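**League night report, 12/22/20**

The winter pot-limit Omaha league finished its second block at Irkside with 210 entries across the three online heats and a final of eight. Starting stacks were 3000 for the heats and blinds rose every 12 minutes, as set out in the November notice. Dexter Sison led going into the last table but lost most of his chips in two hands, both against a made flush.

Zlata Hutsuliak won the final after a short heads-up match with Ya-wen Liu. The last hand was all in on the turn: Hutsuliak held top set, Liu a wrap with 13 outs, and the river paired the board. Hutsuliak takes 409 league points and moves from fifth to second. Hsiu-ying Tam keeps the overall lead on 2166, having cashed in every heat of the block.

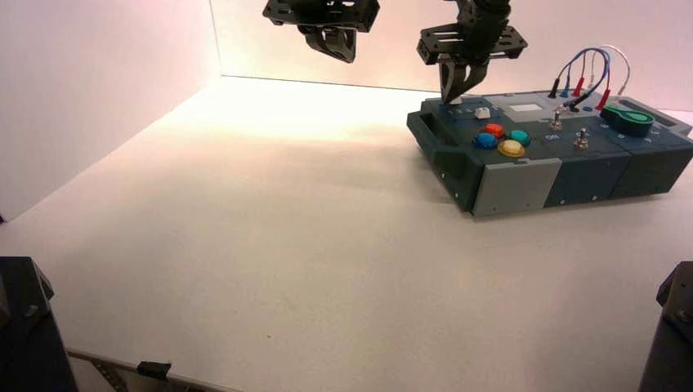 How are ties on points settled at the end of the block?

The player with the better single finish is placed higher. If those are equal, the second-best finish is used, and so on down the list. Heats missed through a lost connection count as missed.

Two rule changes apply from the next block. Late entry closes at the end of level four — it was level six — and a late entrant receives a full stack. The time bank drops from 60 seconds to 40, with ten seconds added back at each break. Ching-wen Chiu has updated the structure sheet, and the old one should be deleted.

The Stunberg side event stays at six-handed tables with the same blind levels. Entries for both go through the Plitidholm page as before. Players who changed their screen name during the block need to send the old and new names to Ching-wen before the first heat, or the points will be listed under two separate lines.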